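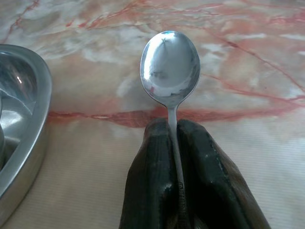 May 8, 2021

Cutlery day. I'd been putting it off for ages because the small spoons are such a faff, but Rami wanted the drawers sorted before the new place settings arrive from Clanimard, so on with it!

Did the teaspoons first. Quick wash, no soaking, then straight onto a tea towel and buffed with the old cotton cloth (the soft one, please don't use the green one, it leaves fluff everywhere). I forgot how much a polished spoon picks up from the room. You get the lights, you get the window, you get your own nose. Makes it really hard to tell a smear from a reflection, so I've started tilting each one a bit and checking whether the mark moves. If it stays put it's a smear and goes back for another rub.

The neck is the fiddly bit. Polish collects just where the bowl joins the handle and dries white. A cotton bud gets it out, a fingernail doesn't, I tried.

Khalil reckons the thin-handled ones bend too easily for catering use and we should go back to the Sarıgül pattern we had in March. I like these better in the hand, but he may be right, two from the bottom drawer were already a touch wonky. Put those aside on the windowsill for him to look at.

Steel trays: wiped and dried, rims too. Water sits under the curl of the rim and drips on everything later, so turn them over for a while before stacking.

Still to do: dessert forks, the odd ladle, and relabel the drawers. Also we're down to the last of the polish, the Godbridge stuff. Four tins on the next order I think, and a pack of 50 cloths if they've got them in.

Rami, the drawer key is back on its hook.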